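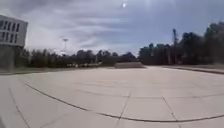
2024-12-07

Levé tôt, 3 °C au thermomètre de la cour, baromètre en baisse depuis hier soir. J'ai repris la pendule de parquet là où je l'avais laissée en mai, c'est-à-dire au moment où j'avais renoncé à comprendre sa dérive. Elle prend du retard la nuit et en regagne une partie l'après-midi, avec une amplitude trop forte pour la seule dilatation de la tige. La tige est en sapin verni, la lentille en laiton, la suspension à lame double. Sur le papier, l'ensemble devrait se tenir.

Relevé du matin : retard de 8 secondes sur vingt-quatre heures. J'ai comparé avec le signal horaire, deux fois, à dix minutes d'intervalle, pour écarter l'erreur de lecture. Le carnet de Lenik, où je note tout depuis l'achat du mouvement, compte maintenant 22 pages de colonnes. Les premières sont inutilisables, je n'y consignais pas la température de la caisse mais celle de la pièce, et l'écart entre les deux dépasse parfois deux degrés quand le poêle tire.

Démontage de la lame de suspension à dix heures. Examen à la loupe : une amorce de pli sur la lame arrière, très près de la mâchoire supérieure. Je ne l'avais pas vue au printemps, ou bien elle n'y était pas. Un pli à cet endroit déplace le centre de flexion et rend la période sensible à l'amplitude, donc à l'état du graissage, donc à la température de l'huile. L'enchaînement est plausible. Il n'explique pas pour autant que la marche se rétablisse l'après-midi avant que la caisse n'ait commencé à se réchauffer.

J'avais en réserve une suspension Wolto, épaisseur 0,10 mm, un peu plus raide que l'ancienne. Montée sans difficulté, sauf la goupille du bas qui a demandé un passage d'alésoir. Réglage de l'échappement à l'oreille, puis à la règle : l'arc supplémentaire était plus faible à gauche, j'ai redressé la fourchette d'une fraction de millimètre. Battement régulier ensuite. Remise en marche à 11 h 40, lentille remontée d'un demi-tour d'écrou.

Pendant que la pendule se stabilisait, j'ai relu la notice de l'atelier Thepsuriya sur les tiges en bois. L'auteur recommande de sceller les extrémités à la gomme-laque, ce que j'ai fait, et aussi l'intérieur du passage de la goupille, ce que je n'ai pas fait. Le bois nu prend l'eau par là. Une tige qui s'humidifie la nuit s'allonge peu, mais elle s'alourdit aussi, et les deux effets ne se compensent pas. Il faudrait un hygromètre dans la caisse. Celui que je possède est à cheveu, mal étalonné, et je ne lui fais confiance que pour le sens de la variation.

Déjeuner rapide. Courrier de Cavport : le ressort de sonnerie est disponible, référence 1539, mais la largeur indiquée ne correspond pas à celle du barillet. J'ai répondu en donnant mes trois cotes - largeur, épaisseur, diamètre intérieur - et en demandant confirmation avant l'envoi. La sonnerie peut attendre, elle est bloquée depuis l'été et la maison s'en porte plutôt mieux.

Première lecture à 15 h : écart nul, ce qui ne veut rien dire sur un intervalle aussi court. Deuxième lecture à 18 h : avance d'une seconde. La lame neuve étant plus raide, une légère avance était attendue, et j'ai peut-être eu la main lourde sur l'écrou. Je n'y touche pas. La tentation de corriger à chaque lecture est exactement ce qui a gâté la série de mai, où l'on ne distingue plus la dérive de mes interventions.

Protocole pour la suite :

- deux lectures par jour, à 8 h et à 20 h, toujours contre le même signal ;
- température relevée dans la caisse, à hauteur de lentille ;
- porte vitrée fermée, sauf pour le remontage ;
- aucun réglage avant la fin du mois.

Le poids moteur frotte un peu contre la paroi du fond en fin de course. J'ai calé le pied arrière droit avec une feuille de laiton et vérifié l'aplomb au fil. À revoir quand le poids sera en bas. Il reste aussi à nettoyer les pivots de la roue de centre, que j'ai trouvés gris, et à racheter de l'huile fine, le flacon est presque vide.

Lecture de 20 h : avance d'une seconde, inchangée. 17 °C dans la caisse.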